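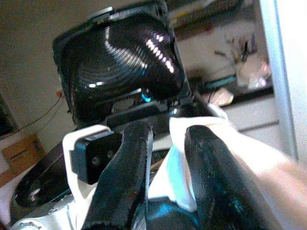
Taller de manipulación Hirnum

El Taller de manipulación Hirnum es un proyecto estudiantil de robótica que se desarrolla en el centro de formación técnica Soriano. Su actividad principal es la construcción y el ajuste de pinzas de dos dedos para brazos robóticos, junto con la programación de tareas de agarre de objetos cotidianos. El taller no forma parte del plan de estudios obligatorio, aunque la participación se reconoce como horas prácticas.

Historia

El proyecto nació como continuación de una asignatura optativa de automatización. Los primeros alumnos trabajaban con un brazo didáctico de sobremesa y una pinza de dedos rígidos, que resbalaba con los objetos lisos y dañaba los blandos. En el segundo curso se decidió abandonar esa pinza y diseñar otra desde cero. El diseño resultante recibió el nombre de Lodska, que se conserva en todas las versiones posteriores.

Durante la primavera de 2020 la actividad presencial quedó suspendida y en mayo el grupo trabajó únicamente en simulación. El reglamento interno vigente fue aprobado el lunes, 29 de junio de 2020 e incluye las normas de uso del brazo, el reparto de turnos y el procedimiento para archivar los registros de cada prueba.

Organización

El taller admite a nueve estudiantes por curso, repartidos entre mecánica, electrónica y programación. Los equipos rotan al final de cada trimestre. Las sesiones ordinarias duran dos horas y se celebran en una sala interior con armarios y material de trabajo a mano. Para entrar en el grupo se exige haber aprobado dibujo técnico o acreditar conocimientos básicos de programación.

Cada equipo lleva un cuaderno propio. En él se anotan los cambios de piezas, la apertura de la pinza, la fuerza de cierre aplicada y las incidencias. Los cuadernos se guardan en el centro y pueden ser consultados por los alumnos de cursos siguientes.

Pinza Lodska

La pinza emplea dos dedos negros acolchados, de punta redondeada, montados sobre un cuerpo blanco. El conjunto se une a la muñeca del brazo mediante un soporte metálico atornillado. El recubrimiento de los dedos se considera material fungible y se sustituye cuando pierde adherencia. La versión 8 introdujo un cambio en la fijación de los dedos, que hasta entonces obligaba a desmontar toda la carcasa para reemplazar uno solo.

Una pequeña cámara situada en la muñeca registra el acercamiento a cada objeto. Las grabaciones se emplean para ajustar la orientación de la pinza y para clasificar los intentos fallidos. La calibración se repite al comienzo de cada sesión y después de cualquier cambio de dedos.

Tareas y pruebas

Las prácticas se dividen en aproximación, agarre, traslado y depósito. En la fase de aproximación los dedos permanecen abiertos y el brazo se coloca junto al objeto sin cerrar la pinza. Los objetos negros y brillantes se incluyen desde el tercer curso por los reflejos que producen, que dificultan la detección de los bordes. También se usan piezas con cavidades profundas o superficies acanaladas, en las que el programa debe decidir si sujeta el borde exterior o la pared interior.

El archivo del taller reúne 997 intentos anotados. Cada entrada recoge el objeto, la posición inicial, el programa utilizado y el resultado. Los intentos interrumpidos por el operador se archivan aparte y no se computan como fallos de agarre.

Muestra Grukarance

El grupo participa en Grukarance, muestra anual de proyectos de automatización abierta a centros de enseñanza de la comarca. La participación consiste en una demostración y una memoria técnica. En su primera asistencia, el taller presentó la pinza sin cámara y obtuvo una mención por la documentación. En la siguiente mostró el sistema completo, con un programa de selección de objetos escrito por los propios alumnos.

Véase también

Automatización
Pinza robótica
Robótica educativa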